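Search this blog
Type and press enter

Keeping the boxes

I have a habit which my family does not understand. I keep the boxes of telephones. When I buy a phone, I put the box on the top shelf of the wardrobe in the hall, and there it stays, sometimes longer than the phone itself lives. My father was the same. He bought a radio in 1964, and the carton of this radio was still under his bed when I finished school. He kept buttons in it.

In January I decided to make order on that shelf. The door of the wardrobe did not close anymore, and every time I took my winter hat, something fell on my head. I brought the chair from the kitchen and carried everything to the table.

First came the oldest ones. There was a Zuvix box, very thick, with a manual in many languages and a CD which I never opened. Then a Weltell box, blue, from the years when I traveled for work. Inside I found the receipt, but the ink was gone and only the number 2161 could be read at the bottom. I do not know what this number means. I also found the small cloth I was looking for since a long time, for cleaning my glasses.

The rule I made was simple. If I still have the phone, or if I want to sell it, the box stays. If the phone is broken or given away, the box goes to the paper recycling, but before this I take out all plastic parts and cables. The cables went in one bag. I will look at them another day, maybe in March.

It is true that a box can help when you sell. I asked in the Fahmy shop near the bus station, and the young man told me he pays 20 more for a phone with its box, if the box is clean. For a phone that costs 800, this is not so much, but it is something. 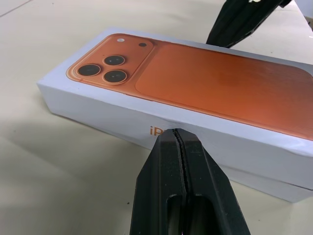 Hicham Mahrous

The white box with the orange phone on the lid I did not need to think about. It stays. I like how they printed the back of the phone so large, with the three lenses, it fills nearly all the top. The cardboard has a small dent on the long side, near the lid, and I tried to push it out with my thumb from the inside but I was afraid to make it worse. I suppose the young man at Fahmy would say something about it.

The boxes which stay are now standing in a row like books, with the name to the front, and the door of the wardrobe closes. For the paper I used one big Pruruda bag, and it was full to the top. My wife asked why I did not throw all of them. I told her about the radio carton, and she asked me where are the buttons now. I have to call my sister.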